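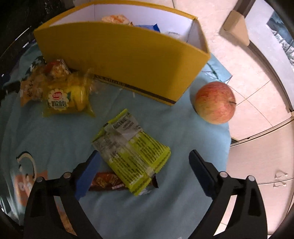

Pets > Dogs > Training > Teach Your Puppy to Settle on a Mat

8 August 2025 | By Rhonda MacDonald

Mat training is my favorite thing to teach a young dog – it's so much fun to watch it click! Grab a flat mat and a pocketful of kibble.

Drop the mat and wait. The second a paw touches it, say "yes" and put a piece of kibble right on the fabric. Toss the next one away so your pup gets to come back and try again.

Once he's racing back every time, hold out for a sit, then a down. Feed low, between the front paws. Keep sessions to 2 minutes and quit while he still wants more!

Comments (2)

Nélida Insaurralde: Ditau chews the mat. Any ideas?

Rhonda MacDonald: Pick it up between sessions, and pay faster at first – he won't have time to chew!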